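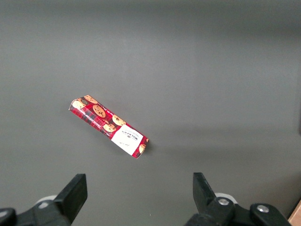 Wrist view, shortbread box, fingers open.

Episode 1397

The collection protocol at Likulstead ran to 44 pages. Page one said that an episode starts when the operator presses the left pedal and ends when the operator presses the right pedal. Everything between the two was data.

I worked station three. There was a grey work surface with an arm over it, and a chair two metres back with a pair of hand controllers on a bracket. The arm did what my hands did, at a delay too short to notice after the first morning. The system we were collecting for was called Simon. Drerko owned the system and leased the building. The training was done at Tramham, where none of us had been, and results came back from there as a spreadsheet.

The object that spring was a box of Walkers chocolate chip shortbread, the slim kind, red tartan with biscuits printed on the lid. The task string was "pick up the box and place it at the back". The quota was 200 good episodes per operator per week. A good episode had one grasp, no drops and no contact with the surface by the fingertips. Between episodes I put the box down again at the position and angle shown on the side screen. The angles were drawn at random. Some put the label facing me and some had it upside down, and after a few days I stopped reading it either way.

A slim box on a flat surface is a fair grasp if you come at it across the short side. Across the long side the fingers won't open wide enough. So on most draws the work was in the wrist: lower, rotate until the two fingers sat either side of the tartan, lower again, close, lift. My median was eleven seconds. Station one had a median of eight and station five had a median of fourteen and was spoken to about it.

In April the spreadsheet from Tramham had a new tab. It was headed "Dwell".

The tab listed trials of the trained policy, which is to say Simon working with no operator in the chair. Success was good. Under success was a column for time spent holding still above the object before the final descent. It was 1.6 seconds in nearly every row. The note beside it said: Unexplained pause before grasp. Not present in planner. Please check demonstrations.

The lead asked all stations to review. We each got our own episodes and a script that plotted fingertip speed against time. An ordinary episode looks like two hills: a big one for the approach, a small one for the descent. Between them the line dips and comes up again. Station one's line barely dipped.

Mine went to zero and stayed there.

I ran the script on the first week, then the second. The flat part was in all of them. It was 1.6 seconds long, or 1.5, or 1.7, with the fingers open and the box a short distance off and nothing moving at all. I had no memory of doing it. I pulled the wrist video for a dozen episodes and watched the pauses at normal speed. Box, surface, two black fingers. Then the descent.

I went back to the chair and recorded one without pressing the pedal, trying to catch it. Of course I didn't pause. I tried again while reciting a phone number, which kept my head busy, and on that one I did. Lower, rotate, stop. What I noticed was my breath. I was breathing out. I finished breathing out and then I went down.

My mother taught me to thread a needle that way. She worked on sample garments in a room over a dry cleaner and I was put at the end of her table after school. Line it up, let your air out, then go. She did it for needles and for pouring, and for backing the car down our lane, and I suppose I had done it for every small careful thing since, without once being told it could be seen.

I filled in the review form. The form had a field for cause, with a list. The list was: controller fault, network delay, operator distraction, operator fatigue, other. I chose other. The free text field took 200 characters. I wrote: Operator exhales before final descent. Habit. Present in all station three episodes.

The lead read it standing up.

"Can you not do it?" the lead said.

"I can try."

"Only it costs them. Times every pick."

I said I understood that. The lead asked how one station out of six could put a pause in the whole policy. I had looked into this. My drop count was the lowest on the floor and the filter at Tramham weighted clean episodes up. By the time the filter was done, more than a third of the set was mine. The lead wrote that down on the back of the form.

For the next week I worked to a metronome. It was an app with a click in one ear, set so that rotation ended on one beat and descent began on the next. My median came down to nine seconds. I also dropped the box four times, having dropped it twice in the whole of the month before, and one of those bent a corner so that it had to be swapped for a new one from the cupboard. The new one was the same in every way that the protocol cared about. I logged the swap.

Tramham trained on the new set and sent the sheet back. Dwell was 0.3 seconds. Success was down by six points. The note said: Pause removed, thank you. Seeing late corrections to finger angle at contact. Please check demonstrations.

There was a call about it, which the stations were allowed to listen to on mute. A voice from Tramham said the pause might be doing some work. The arm settles when it stops. It has a slight sway after the rotation and the camera sways with it, and for the first half second the picture of the box is not where the box is. The voice said 1.6 was more than was needed, though, and could we supply 0.8. Someone else asked for 800 milliseconds to be put in the protocol as a number, for consistency. The lead said that operators could not hold a number like that. The voice said one of them evidently could.

The protocol went to 45 pages. The new page was called Settling. It said that after final rotation the operator should remain still for one short breath out before descent. It had a diagram, two hills with a flat place between them, and I recognised the axis labels from my own plot.

Station one hated it. Station five came in under quota for the first time and then, the week after, did not. I listened to the room when it was quiet. With the fans on the controllers you couldn't hear anything, but I could see the station beside me, and the shoulders went down, and then the arm did.

We stayed on the shortbread until the set closed. My last was episode 1397, an easy draw, the box on the diagonal with the far end to the left. I pressed the left pedal. I lowered, turned the wrist and stopped.

The side screen shows elapsed time in the corner and I had the habit by then of not looking at it. I looked. I let it run to two seconds, then a bit past. It would be marked long. The filter might throw it out, or it might not, given the weighting.

Then I closed on the box, lifted it, put it at the back, and pressed the right pedal.

The next object was a sponge. The side screen came up with a new angle and I went to the cupboard to get one.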